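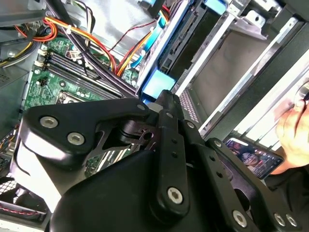
Budgeting for a Bench Robot
Workshop Tips | Posted in March by the Prostero shop desk
Print this page | E-mail this page
Search tips: enter keyword

Price the gripper separately from the arm. We set aside 190 dollars for fingers and spare screws and used most of it in 7 weeks. Work inside a computer case needs a slim tool, so measure the gap between the drive cage and the memory slots before you order.

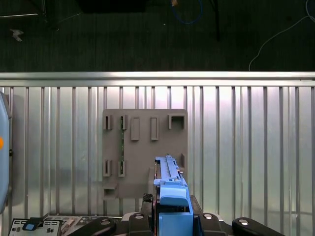 Leave money for holders and brackets too. Brerkier quoted us four weeks on those, and Mudamitz wanted about 19 dollars for shipping. Ask for both in writing.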